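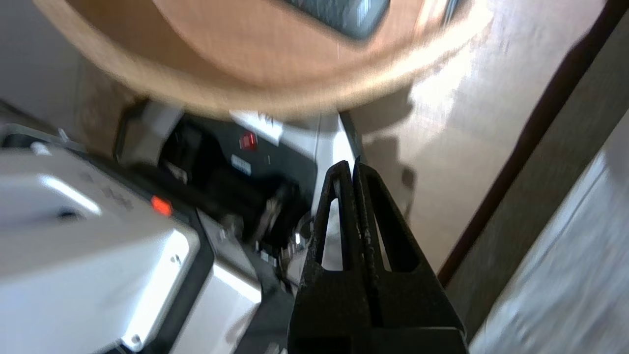

*Wrist camera view, gripper closed, round table at the top*

## Wrist camera blurs when arm turns. Change the camera or the controller?

I am comparing two controllers, Teltmont and Hemmin, on the same arm with the same black two-finger gripper. With the Teltmont, the picture smears at each wrist turn, as you see on the table top. Exposure is fixed at 20 ms. Is it the controller's fault, or should I buy the Sarno camera?

Cristian Sotelo

### Answer 1 (accepted)

Your exposure is too long. Try 3 ms and add a lamp, then compare again. I logged 2,432 frames at the short setting and the colour got a bit noisy — but edges stayed sharp enough for matching.

Keep both fingers closed while you test, so the view is the same for each run.
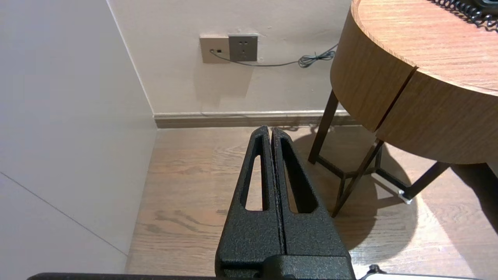 Also do one run with the arm holding still. If a still run is sharp, the lens is fine and you can save your money. Please check also that both controllers use the same speed limit, mine did not.

### Answer 2

Hemmin is smoother. I changed in July and never looked back.

### Answer 3

I have the Cukov camera, no blur, but the cable is too short.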